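Gripper trials: the crinkly round

The Voltcombe fingers have now had 14 sessions on the bench, and the Josum pair 11, which Benoît Vidal considers unfair to the Josum pair. He may enter a protest in writing. We have a drawer for those.

Boxes and tins went well enough in the first week to make everyone smug. Solène Bouvier then moved us on to snack bags, and the smugness has been put away until May.

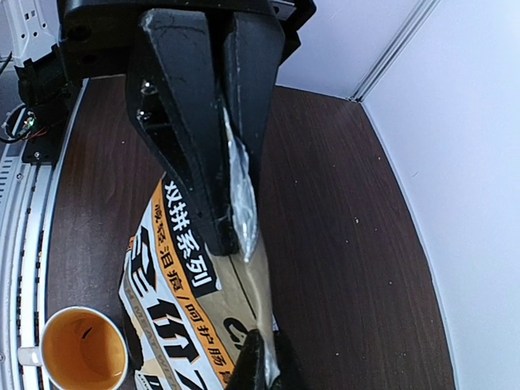 Long fingers on the top edge of a bag, wrist camera view. Probably tea at lower left.

Crumpled film is a nuisance for the camera as well as the fingers – every fold throws back a highlight, and the controller is fond of highlights. Solène wants three more grip force settings tried before we swap fingers again. Requests for the next round to her, please, and no more soup.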